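The Room at the Back of Firkside

When I started at Firkside, the room at the back was where we kept the returns. There were shelves of them up to the ceiling, a kettle that took so long to boil you could unpack a crate while you waited, and a door that only shut if you lifted it. I packed table settings there for the better part of nine years. Mats, coasters, trays, napkin rings for people who own napkin rings. It was a dull job and I was good at it, and I mention both because you rarely hear the two said together by anybody who writes about automation.

The returns live in a container in the yard these days. The room has a polished concrete floor and a door that shuts with one finger, and it is full of robot arms.

I should declare my interest. I still work at Firkside, four days a week, and the robots pay part of my wages in the sense that without them I would be doing something else, possibly in the yard with the returns. My job title has the word "operator" in it. My mother thinks this means I have been promoted, and the payroll department has so far declined to back her up.

The change came in with a firm called Trendell, who sent us a man with a very clean rucksack. He gathered the packing floor together and told us that the arms were there to take away the boring parts. A silence followed in which a good many people worked out what proportion of their day was the boring parts. Somebody asked what would be left, and he said "the value-added activities", and wrote it on the whiteboard. It stayed there until Easter.

I have thought about that phrase a lot. Most of what I did at the bench, by his reckoning, was moving a thing from where it was to where it should be. That was the part you could film and time and put in a chart. What he couldn't chart was the rest of it: knowing that the coasters from Bezerra came with a burr along one edge if the box had a green sticker, or that you never stack the grey trays on a Monday delivery until you've looked at the bottom one. I knew these things the way you know which stair creaks. It had never occurred to anyone to pay me for them, and it took a robot for anyone to ask.

The asking, when it came, was thorough. For two months I showed an arm how to pick up a mat. You hold a pair of handles, you do the job through them, and the machine keeps a record of what you did. Then you do it again. The target was 80 good goes a shift, and a good go is one where you don't sneeze. By the end of the first week I had become so self-conscious about picking up a mat that I was doing it badly at home.

A mat, I should say, is harder than it sounds. It lies flat on the table and wants to stay there. A person slides a fingernail under the edge without giving it a thought, and a gripper has no fingernail. You have to come at it low, get the tips at the rim, and close at the right moment. Too early and you pinch air. Too late and you shove the thing across the table like a man looking for his glasses in the dark. 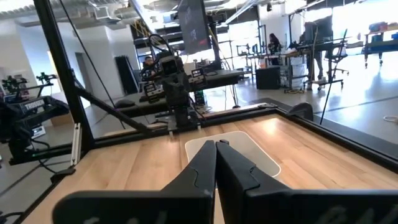

What the brochure leaves out

The Trendell brochure has a photograph of an arm on its own in a white room, glowing faintly. I have never once seen an arm on its own. Ours come with people attached, standing at benches and sitting behind monitors, frowning at cables. On a busy afternoon there are more of us in the back room than there ever were when it held the returns, and I would put money on the conversation having been better then.

This is the first thing I'd tell anyone whose workplace is about to be done. For a long while the robots make more work, and it is work of a peculiar kind. You reset things. You put the mat back in the middle of the table so that the arm can have another go at it. I have a certificate in food hygiene and a forklift licence, and I have spent whole mornings putting a mat back in the middle of a table. If you'd offered me that job as a job I would have walked out, but it was introduced gradually, under the heading of progress.

The second thing is that the hierarchy moves. On the packing floor it went by who was quickest, and everyone knew the order. In the back room it goes by who can tell what the arm is about to do wrong. The best at that, by a distance, is Hòa Phan, who was on gift wrap and was never fast. She was always being told off for stopping to look at things. Put her beside an arm and she'll say "it's going to miss" well before it misses, and the engineers have learned to stop talking when she says it. She was given a rise of a sort. The people who were fast were given nothing, and a few of them have taken it hard. I was fast, so I know how they feel.

The third thing is about the ones who aren't in the room. We had 199 people on the books at Firkside when the arms arrived. No one was sacked, and the company will tell you so before you have got your coat off. What happened was that people left in the ordinary way, to have babies or move to Fikum up the road, and their lockers stayed empty. It's a very polite method. There's never a day you could point to, and you can't hold a leaving do for a vacancy.

I don't want to be sentimental about packing. I have a bad wrist from it and so does everyone I started with. If an arm wants to lift mats for the next forty years it can have my blessing and my old stool. I have met people, usually people who work sitting down, who talk of the dignity of manual labour as if it were a cathedral, and I always want to ask them round for a night shift in December.

My complaint is narrower. The arm learned from us. Every movement it makes that looks at all sensible was somebody's movement first, mine or Hòa's or that of some lad who was only there for the summer. I watched it one morning give a mat a small nudge to square it up before letting go, and that is my nudge. I do it with plates. I do it with my children's homework. It was an odd feeling, like hearing your own laugh come out of a stranger on the bus.

For the nudge, and everything else I know, I was paid my usual hourly rate plus a voucher worth 500 points in the staff shop, which I put towards a toaster. I signed a form. I've read the form since, slowly, with my glasses on, and it seems the nudge belongs to Firkside now and may be used at any site and in any future product. If there is one day a warehouse in another country where a machine squares up a mat before it lets go, I'd quite like a postcard.

People say this is how it has always been, that an apprentice learns from the old hand and then replaces him. True enough. But the apprentice buys the old hand a drink now and then, and can only be in one place at a time. He also joins the union.

What I would ask for is fairly dull. Put the people who teach the machines on a grade that says they're teaching. Pay something each time the lesson is used at another site, even a silly amount, so that it appears on a payslip and has to be explained to an accountant. And when the lockers go empty, say so out loud at the monthly meeting, with the number. We can stand a number. We used to pack to one.

I put this to management in writing and was thanked for my engagement. I've been asked to start on trays next week. The grey ones come first, and I haven't yet mentioned what you need to do about the bottom one.

Comments (4)

packhorse62
Same at our place except we didn't get the toaster. Still waiting for the value-added activities to turn up.

Lindy
I think you're a bit hard on the engineers. My son does this for a living and he's out there resetting things with everybody else until all hours. He'd agree with you about the pay grade though.

D. Orme
You say no one was sacked and then complain about it. Would you have preferred the other way?

packhorse62
@D. Orme I think the point was they could at least tell people.

Related

Two cheers for the suggestion box
My short career in gift wrap
Why the night bus matters more than the car park
What we talk about when the scanner is down

Contact the editors | © 2025 All rights reserved | Back to top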